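Skarnlow fan site help desk – gallery uploads stuck
Opened by Ívar Mikkelsen, status: open

Hi team, me again! I run the Villalba celebrity gossip page and my red carpet gallery from the Gravevside premiere has stopped loading at photo 12. There are 160 in there, and everything after that is just a grey spinner. I've cleared the cache and tried 2 browsers – no luck in either. The captions still show up fine, funnily enough.

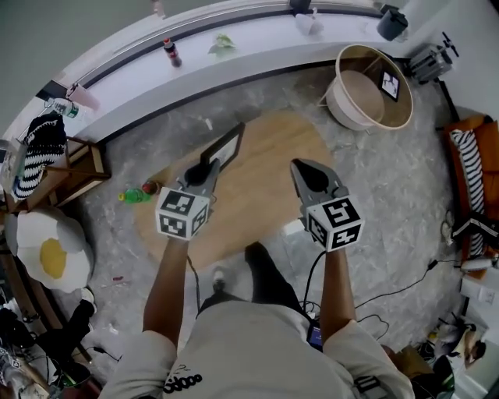
Attachment 1: picture frame, grey T-shirt

Update, 4 pm: Sólveig Bach on your end asked me to switch off the Fimwood slideshow plug-in. Did that, and now I'm up to photo 40-something before it dies. Colour looks washed out too. Any ideas? I'll be online till tea.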